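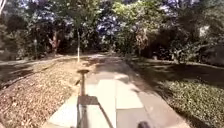
A paved path in Altthorpe leading toward the trees.

Altthorpe to extend evening library hours after spring survey

The Altthorpe public library will stay open later on four evenings a week under a plan approved by the town council on April 11, 2026. The building on Pirzada Street now closes at 5 p.m. on most days. Under the new schedule it will close at 8 p.m. on those four evenings, with no change to weekend hours.

The decision follows a survey the library ran over the winter. A total of 3,212 residents filled it out, either online or on paper at the front desk. Longer evening hours came out as the top request, ahead of more parking and a larger children's section.

"People told us they get off work and we're already locked up," said library director Farzana Khattak. "Students said the same thing. They need a quiet table after dinner and there aren't many places in town to find one."

Khattak said the library will hire two part-time desk clerks to cover the added hours. The reference desk will be staffed until 7 p.m., and the public computers will shut down 20 minutes before closing. Book returns will still be accepted at any hour through the slot by the side door.

The council passed the plan by a vote of five to two. Council member Somkiat Thepsuriya, who voted against it, said he supports the library but wanted to see a full year of costs first. He asked for a report on evening visits, and the council agreed to review one in the fall.

Part of the money will come from savings on the library's heating bill. The old boiler was replaced last year by Hosix, a local contractor, and the town had set aside more for fuel than it ended up needing. The rest will come from the general fund.
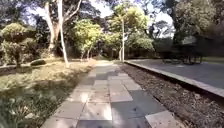

What changes for visitors

Study rooms can be booked for evening use starting the first week of the new schedule. Each booking is limited to two hours, and a library card is required. The large meeting room upstairs holds 30 people and will be open to clubs and neighborhood groups at no charge, as long as the event is free to attend.

Hina Abbasi, who runs the children's program, said a second story time will be added at 6:30 p.m. for families who can't make the morning session. Sign-up is not needed – parents can just show up.

The number 13 bus stops across from the main entrance, but its last run leaves before 8 p.m. Khattak said she has asked the transit office for a later bus and has not yet had an answer.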